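Drunside Automation Newsletter
19/12/2019

The good practice note: is anyone going to read it?

The working group's draft note on small gripping arms went out to members last month, and it runs to 97 pages. That is a lot of paper for a task most people could explain to a visitor in a minute. You take a cup, you put it on a rack, you do it again. I have now read the whole thing, some of it twice, and I remain to be persuaded that more than a dozen pages of it will change what anyone does at the bench.

The cup and rack job was picked as the worked case for the note, and I have no quarrel with that. It is cheap to set up, everyone can copy it, and light plastic is fussier to hold than people expect. Squeeze too hard and the wall gives. Squeeze too little and you chase it across the surface. Fultia wanted a metal block instead, which would have made for tidier numbers and taught us very little.

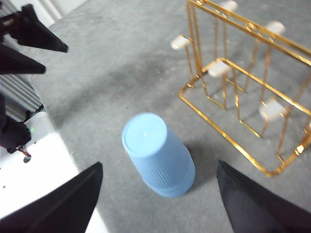 Cup upside down between the fingertips, with the wire rack to the right.

The start position gets a full chapter. The draft says the cup must be "presented in a known and repeatable pose", and then spends page after page failing to say how well known or how repeatable. Donati's people asked for a figure at the March meeting. They were told that a figure would be too restrictive. I'd have thought being restrictive was what a rule was for. If two sites can both claim to follow clause 4 while setting their cups down in completely different ways, then clause 4 is decoration.

The same goes for the surface. The note asks for a "suitable, even background" and leaves it there. Suitable to whom? A plain grey surface with a few marks on it may be fine for one camera and a nuisance for another. Shadows are not mentioned until the appendix, and shiny metal gets one line, although thin bright rods are just the sort of thing that cameras get wrong. Anyone who has tried to teach an arm to find the end of a narrow peg will have something to say about that, and I hope they write in and say it.

On grip, the draft is better. It asks for the closing force to be written down before a run starts, for the finger pads to be looked at between runs, and for any cup with a split or a dent to be taken out of use. All sensible. It also asks that the held part be checked by camera from at least 2 positions, one at the wrist and one standing off to the side.

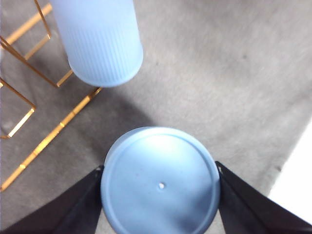

What I can't find is any word on what to do when those two views disagree. One says the part is held, the other says it is slipping. Does the arm stop? Does it carry on and make a note? Stilletti's own house rules, which are four pages long and were offered to the group free of charge, say stop. The draft says the operator should "consider the available evidence". I have worked with operators on a late shift, and I know which way that sentence will be read.

Then there is the record keeping. Each attempt is meant to be logged, passes and failures alike, with the reason for every failure picked from a set list. Good in theory. The trial log passed round with the draft has 3831 attempts in it, and the most popular reason for failure is "other". I would like to see that list thrown away and written again by someone who has stood next to the machine. 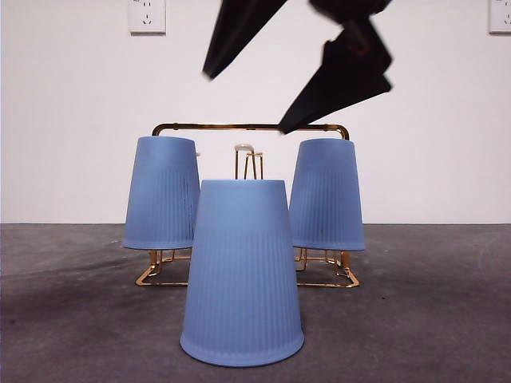
Speed near the rack is my last grumble. The note sets a limit for moving with a cup in the grip and none at all for moving without one. I asked why, and the answer was that an empty gripper can't drop anything. True, but it can catch a handle or knock over what has already been placed, and it can certainly catch a hand. One limit for both would be easier to remember and easier to check. It would also save half a page.

For balance, the section on who may step inside the marked area is clear and short, and I would keep every word. The drawing of the stop button positions is useful too, once you notice that it is printed sideways.

Comments on the draft are open until the end of March. Please quote the clause number, and please say what you would put in its place, as the last round brought in plenty of complaints (mine among them) and very little wording. Paper copies can be had from the Drunside office, though you may want to bring a bag.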